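Mapplebeck hull model, notebook, October

Start 7:40. Carrying on with the ballast tank work on the Mapplebeck, our towing-tank model of a small patrol submarine. Last entry left off with the port saddle tank leaking at the after seam and the trim figures not repeating. Both still open this morning.

Seam first. Drained the tank, dried it overnight on the rack, scraped the old sealant out with the brass tool. The bond had let go along the lower edge where the skin meets the frame. The primer there was patchy, which is my doing from the spring rebuild. Sanded back to clean material, wiped down twice, primed, left it an hour, then a fresh bead of the gray two-part. Clamped with the curved blocks from the Osmont job, which fit this radius well enough with a strip of rubber under them.

While that cured I went back to the trim numbers. The last set was taken with the model at periscope depth, and the spread between runs was too large to use. Went through the logs and found the depth sensor had been zeroed at different water levels. The tank drops a little over a working day and we had been zeroing once, first thing. From now on zero before every run and write it on the sheet. I've added a column. 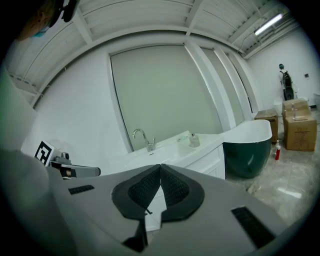 Workshop, morning.

Weights. Pulled all the lead out of the keel tray and weighed it again on the bench scale. Total came to 721 grams under what the drawing calls for. Some of that went when we fitted the heavier stern planes and shifted lead forward to balance them, and the drawing was never changed. I have marked up the print in red. Whoever uses it next, go by the red figures. The clean copy in the Dunholm folder is out of date and should come out of there.

Refilled the tray, heaviest pieces nearest the center of buoyancy, and taped the loose ones down. They had been sliding on the emergency surfacing runs, and you could hear them go. That alone may explain the bad pitch readings on runs 9 through 13.

Stern planes. The linkage has play in it again. Measured 3 degrees at the plane tip with the servo held. Took the pin out and the hole in the horn is oval. Drilled it out and put in a brass bushing with a new pin to suit. Play is now down to something I can't measure with the protractor. The upper rudder is on the same type of horn and will go the same way. Need two more bushings, none left in the drawer.

Asked Clundasmont about the replacement pump. They say it has shipped. The present pump still works but takes 25 seconds to blow the main tank, and the full-size boat scaled down should do it in well under that. Until the new one is in, no timed surfacing runs. Ordinary dive and hold runs are fine. 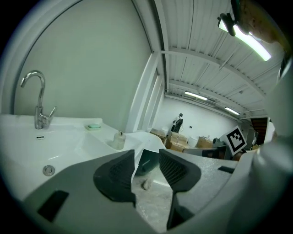

Afternoon

Clamps off at 2:15. Bead looks good, no gaps, a little squeeze-out on the inside that I left alone. Filled the saddle tank with dyed water and stood the model on white paper. After an hour there was no color on the paper at the after seam. One small spot showed under the forward vent fitting, which was never tight. Backed the fitting out, new tape on the threads, back in. Paper clean after another half hour.

Did not put the model in the water today. The sealant wants a full day before it sees pressure.

Tried the new control program on the bench with the hull dry. Planes go the right way on a dive command and the right way on a rise command. Last week's version had the bow planes reversed. The low battery cutoff tripped once with a full pack. Could be a bad connector at the board, as it cleared when I pushed the plug home. Put a dab of hot glue on it. If it trips again, change the connector.

Still to do

Zero and run the static trim set again, all depths.
Bushing for the upper rudder horn, plus a spare.
Fit the Clundasmont pump and check current draw against the old one.
Redraw the keel tray sheet from the red markup.
Return the curved blocks to the Osmont shelf.
Order more dye, the bottle is almost out.

Batteries on charge at 4:50, storage setting. Model on the rack with the hatch off so the inside can air.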